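Ordnung im Hobbykeller: was bei mir wirklich hängen geblieben ist

22. Mai 2019

495 mal geteilt | 19 Kommentare

Ihr habt nach dem letzten Beitrag so oft nach meinem Keller gefragt, dass ich jetzt endlich mal alles aufschreibe. Vorweg: Ich bin kein ordentlicher Mensch! Ich habe mir nur irgendwann ein paar Sachen angewöhnt, nachdem ich im März einen halben Samstag lang einen Sechskantschlüssel gesucht und am Ende einen neuen gekauft habe (der alte lag natürlich in der Kaffeedose mit den Dübeln).

Alles einmal raus

Fangt mit dem Boden an. Ich habe sämtliche Kisten in den Flur gestellt, gefegt, gewischt und erst dann wieder eingeräumt. Das klingt nach viel Arbeit und ist es auch, aber man findet dabei Dinge, von denen man gar nicht mehr wusste, dass man sie besitzt. Bei mir waren es zwei Wasserwaagen und eine angebrochene Tube Holzleim, hart wie ein Stein. Was kaputt ist, kommt gleich in einen Eimer für den Wertstoffhof. Den Eimer bitte noch am selben Tag ins Auto stellen, sonst steht er Weihnachten noch da.

Lochplatten statt Schubladen

Meine große Liebe! In Schubladen wandert bei mir alles nach hinten und verschwindet. Seit ich eine Lochplatte von Pondeo über der Werkbank habe, sehe ich sofort, wenn die Kombizange fehlt. Wichtig ist der Abstand zur Wand: Hinter die Platte gehören Leisten, damit die Haken hinten überhaupt Platz haben. Ich nehme dafür Dachlattenreste, die liegen sowieso immer rum. Und hängt die Sachen erst mal locker auf und arbeitet zwei Wochen damit, bevor ihr irgendwelche Umrisse aufmalt - ich habe meine dreimal überstrichen. 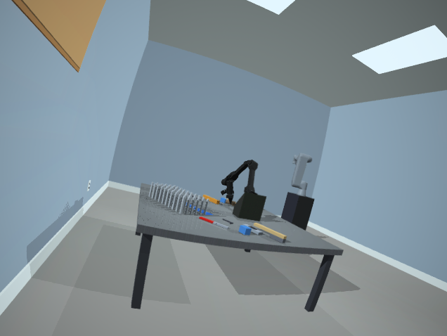 Bei den Haken würde ich inzwischen lieber ein paar mehr kaufen. Die billigen aus Draht fallen jedes Mal mit raus, wenn man den Hammer abnimmt, und das nervt auf Dauer wahnsinnig. Ein Tropfen Heißkleber hilft, dann sitzen sie halt fest und lassen sich nicht mehr so leicht umstecken. Für die schweren Teile habe ich die verschraubten von Danladi, da wackelt nichts.

Schrauben sortieren, ohne verrückt zu werden

Ich habe mal versucht, wirklich jede Schraube nach Länge und Kopf zu sortieren. Macht das nicht! Grob reicht völlig: Holz, Metall, Dübel und ein Glas für Krimskrams. Gläser mit Schraubdeckel finde ich immer noch am besten, weil man von außen reinschauen kann. Die Deckel kann man auch von unten ans Regalbrett schrauben (zwei Schrauben pro Deckel, bei einer dreht er sich mit), dann hängen die Gläser darunter und obendrauf ist noch Platz für Lacke und Pinsel.

Zum Beschriften nehme ich Kreppband und einen dicken Filzstift. Das Etikettengerät von Lillia hatte ich auch mal, schöne Schrift, aber im feuchten Keller haben sich die Streifen nach und nach eingerollt.

Die Arbeitsfläche frei halten

Mein schwächster Punkt, ich gebe es zu. Jede freie Fläche zieht bei mir Zeug an, Post, Blumentöpfe, die Luftpumpe. Geholfen hat mir ein flacher Korb am Ende der Werkbank. Da kommt abends alles rein, was keinen Platz hat, und sonntags wird der Korb geleert. Während der Arbeit lege ich mir nur das hin, was ich für den nächsten Schritt brauche, und zwar auf ein altes Geschirrtuch. Da rollt nichts weg, und am Schluss schüttelt man das Tuch einfach über dem Mülleimer aus.

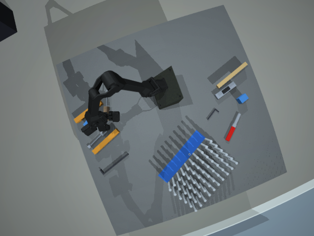

Rost und Flugrost

Keller ist Keller, ein bisschen feucht wird es immer. Ich reibe Stechbeitel und Sägeblätter nach Gebrauch dünn mit Öl ein (das von Prurnetti riecht nicht so streng) und wickle sie in Zeitungspapier. Leichten Flugrost bekommt man mit feiner Stahlwolle und etwas Öl gut weg, immer in eine Richtung reiben. Ölige Lappen bitte nicht zusammengeknüllt liegen lassen, sondern draußen ausgebreitet trocknen, vor allem bei Leinöl. Und an schwülen Sommertagen das Fenster tagsüber zulassen und erst nachts lüften!

708 Personen gefällt das | 19 Kommentare anzeigen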